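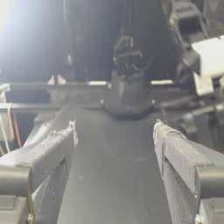
Left and right fingers, whitish and frayed at the tips.

Undlow Loop: bike and support car check, with my notes

Filled in by Nanna Riis, 13th July
Ride length: 39 miles
Bikes checked: 21
Second checker: Habibur Howlader (brakes and wheels)

OK means go ride. FIX means fix it before the start. WATCH means it's fine for this ride but please deal with it soon. I've typed my comments up the way I scribbled them, so forgive the rambling. Bike owners are listed by first name only when they told me they didn't mind!

PART A. BRAKES

A1. Front and rear levers stop well short of the bar
Result: OK on all but two, both FIX
Both were rear brakes, both cable pull, and both riders said some version of "oh, it's always been like that." I took up the slack at the barrel adjuster on the first one and that was plenty. The second had run out of adjuster, so Habibur reset the cable at the caliper. Please squeeze your brakes hard when you test them, folks. A gentle little pinch in the driveway is a totally different thing from grabbing a handful on the way down off the Gazi.

A2. Pads have life left and hit the rim or rotor squarely
Result: one FIX, several WATCH
The FIX was a front pad sitting high enough to rub the tire. You could see a shiny stripe on the sidewall where it had been touching. We dropped the pad, spun the wheel, checked the tire for threads showing (none) and let it go. The WATCH bikes all have pads that are getting down toward the wear line. I wrote "pads" on a piece of tape and stuck it on the top tube of each one, and I'd like to see that tape gone next time with new pads underneath it.

A3. Rotors straight, no oil on them
Result: OK
One squealer. We cleaned it, it still squealed, it stopped just fine. Carry on and annoy your friends.

A4. Cables and hoses not frayed, kinked or rubbing
Result: one FIX
Rear brake cable down to a few strands right at the anchor bolt. This was on Shanthi's bike and she was very good about it, considering she'd cleaned the whole thing the night before and had it looking beautiful. New inner cable from my box, ten minutes, done. If you clean your own bike (good for you) run a finger along every bit of bare cable while you're at it.

PART B. WHEELS AND TIRES

B1. Axles and quick releases closed and tight
Result: one FIX
An open front quick release. Yes, really. It had come out of the back of a car with the wheel off and been put back together while its owner was chatting. I'm not going to say who. I will say that this is the single item on the list I would check twice, once at home and again when you unload, and that I do it myself every time and have caught myself out more than once.

B2. Wheels spin true enough, no loose or broken spokes
Result: OK, two WATCH
Small wobbles, plenty of room between rim and pads. Habibur wrote "see me" on both cards. He has a truing stand and likes company.

B3. Tires free of cuts, bulges and stuck-in glass
Result: two FIX
One cut you could fit a fingernail in, and one tire that had gone square across the middle and was cracking along the side. The cut tire got swapped for a spare I had in the car. The other rider borrowed a rear wheel from Lutfa, who had brought a whole second bike "just in case," and I will never tease her about packing again.

B4. Pressure suits the rider and the tire
Result: OK after a lot of pumping
Long line for the track pump, as ever. The range is printed on the side of your tire, so start there. And please do this at home if you can! I don't mind helping, but the line for air held up the line for brakes, and brakes are the part I care about.

PART C. STEERING, SEAT AND FRAME

C1. Headset: hold the front brake, rock the bike, feel for a knock
Result: one FIX
A definite clunk. Loosened the stem bolts, snugged the top cap, lined up the bars, tightened it all back down. If you've never done the rock test, come find me and I'll put your hand in the right place. Once you've felt a loose one you'll know it forever.

C2. Bars and stem don't twist
Result: OK
I stand in front with the wheel between my knees and turn the bars. Not with all my might, just firmly.

C3. Bar ends plugged
Result: two FIX
Missing plugs on two bikes. I carry a bag of wine corks for this and I am not ashamed.

C4. Seatpost at or below the limit mark, saddle doesn't tip
Result: OK, one WATCH
The WATCH is a teenager who has grown a lot since December. The post is still inside the mark, but only just. His mom and I had a talk about longer posts and whether it's finally time for a bigger frame (I think it is).

C5. Frame and fork: no cracks, dents or rippling paint
Result: OK
Look under the down tube and behind the fork crown with a flashlight. One rider was worried about a line near the bottom bracket. I wiped it and most of it came off on the rag. What was left looked like a scratch in the clear coat to me and to Habibur both. I still asked him to have a shop look it over, and he's taking it to Plokudent.

PART D. CHAIN, GEARS AND PEDALS

D1. Chain runs clean and isn't worn out
Result: mostly OK, 3 WATCH
Three stretched chains by the gauge. None of them were skipping on a test ride up the parking lot. Replace the chain now and you may get to keep the cassette, which will save you a good bit of money. There was also one chain with so much lube on it that it was flinging drips on the rim, so I wiped it down and gave the rim a going over too.

D2. Shifts into the biggest and smallest cogs without going past them
Result: one FIX
Low limit screw was off, and the chain was thinking hard about going into the spokes. A half turn and it behaved. Bent hanger is my guess, from a fall or a bad ride in the car. Marked for the shop.

D3. Cranks don't wiggle, pedals tight, cleats let go
Result: OK
I ask everyone on clip-in pedals to clip out both feet in front of me. It feels silly, and we had plenty of giggling, but new cleats are stiff and I want that first surprise to happen in the parking lot.

PART E. RIDER AND KIT

E1. Helmet fits, straps not frayed, no cracks in the foam
Result: one FIX
Crack inside, at the back. Its owner remembered dropping it on a garage floor and hadn't looked since. We keep a few loaners in the Clustia bin and one of them fit. For everybody else: two fingers over your eyebrows, straps in a V under each ear, chin strap snug. If I can push it back and see your whole forehead, it's too loose.

E2. Front and rear lights charged
Result: four or five flat rear lights, all charged off my car while we did the rest
There's a tree tunnel on the back side of the loop and drivers come into it out of bright sun. Bring a rear light. I don't care how sunny it is.

E3. Spare tube that fits, levers, pump or inflator, water
Result: OK, with some sharing
Check the valve length on that tube! Deep rims and short valves are a sad pair.

E4. Emergency contact on the card or phone
Result: OK
Everybody filled in the card. Thank you, thank you.

PART F. SUPPORT CAR

F1. First aid kit full and in date
Result: FIX, done
The saline was out of date and somebody (me) had used up the large dressings and not replaced them. Both restocked.

F2. Floor pump, spare wheels, tools, tarp
Result: OK

F3. Route sheet with turn-around points and phone numbers
Result: OK
Deirdre Ó Súilleabháin is driving and has the sheet clipped to the visor, along with my number and Habibur's. She'll sit at the bottom of the Gazi until the last rider is down, then leapfrog.

F4. Rack straps and hitch pin
Result: one strap WATCH
Fuzzy along one side near the buckle. It holds, but I've ordered a new one.

COMMENTS LEFT ON THE SHEET

Lutfa Mridha: I'd like my wheel back at some point, no rush. Also could we set up two pumps next time, one at each end of the lot?

Habibur Howlader: Agree on two pumps. Nanna, you wrote OK for D3 but I found a left pedal that was finger loose on the red hybrid. Tightened it. Please add.

Nanna: Added, and thank you. So D3 is one FIX, done.

Shanthi Bhuiyan: Is there any chance you'd show a few of us how to do that cable? I watched but you were quick.

Nanna: Yes! Bring the bike to the next wrench night and I'll go slowly. You can do the front one yourself while I hand you things.

Deirdre Ó Súilleabháin: Hitch pin clip is bent, I straightened it with pliers. Put a spare on your list with the strap.

Nanna: On the list.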